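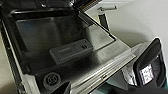
The inside of a dishwasher door. The gray block is where the detergent goes.

How Does a Dishwasher Get Dishes Clean?

Filed under: Home Science > Machines We Use Every Day
By the Niden Kids Science Desk

A dishwasher has no hands, no sponge and no brush. It cleans plates with hot water, soap and a lot of spraying. Most of the work happens behind a closed door, so it can be hard to picture what is going on in there.

Start with the door

When you open a dishwasher, the door folds down like a drawbridge. The inside of the door is often made of stainless steel. This kind of metal has a metal called chromium mixed into it, and the chromium helps keep it from rusting. Ordinary steel would turn orange and flaky after being soaked day after day.

The block set into the door is called the dispenser. It has a lid. Before the wash, a grown-up puts detergent inside and shuts the lid. The machine opens it later, once the wash is going.

Next to the lid there may be a small round cap. Many dishwashers have a second tank behind a cap like this for a liquid called rinse aid. Rinse aid makes water slide off glasses in a thin sheet. Without it, water sits in drops, and the drops leave spots when they dry.

Some doors also have a round vent. Steam can go out through a vent when it is time for the dishes to dry.

What happens during a wash

Water flows into the bottom of the machine. A heater warms it up. Then a pump pushes the water into the spray arms. These are long, flat bars with holes in them. The water shoots out of the holes so hard that it makes the arms spin – the same way some lawn sprinklers turn.

The spray hits the dishes and knocks off bits of food. The water falls back down, goes through a filter and gets used again. The filter catches crumbs and seeds so they don't get sprayed back onto the plates.

After that the dirty water drains away and clean water comes in for the rinse. The last rinse is usually hot. Hot dishes dry faster than cold ones.

Why detergent is different from hand soap

Hand soap makes bubbles. Bubbles are a problem in a dishwasher. They fill up the machine, slow down the spray and can leak out onto the floor. Dishwasher detergent is made to clean with very few bubbles. It is also much stronger than hand soap, so never touch it or taste it.

The sink still has a job

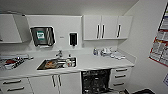 A small white kitchen with a sink, a long counter and cabinets above.

A kitchen with a dishwasher still needs a sink. People put things in it until there is time to deal with them, and forks and spoons can end up in a pile there. Big scraps should be scraped into the trash or compost before a dish goes in the machine.

Some things should be washed by hand at the sink. Wooden spoons can crack in a dishwasher. Sharp knives can get dull. Thin plastic can bend if it gets too hot.

Paper towels and hand soap on the wall are easy to reach from the sink. Wash your hands before you put clean dishes away, or the germs on your fingers will go right onto the plates.

Try it

Put a drop of water on a clean plate. Look at its round shape. Now touch the drop with a toothpick dipped in dish soap. The drop spreads out flat. Rinse aid does the same kind of thing to the water on your glasses.

Niden uses cookies to remember your reading level. Accept | Change settings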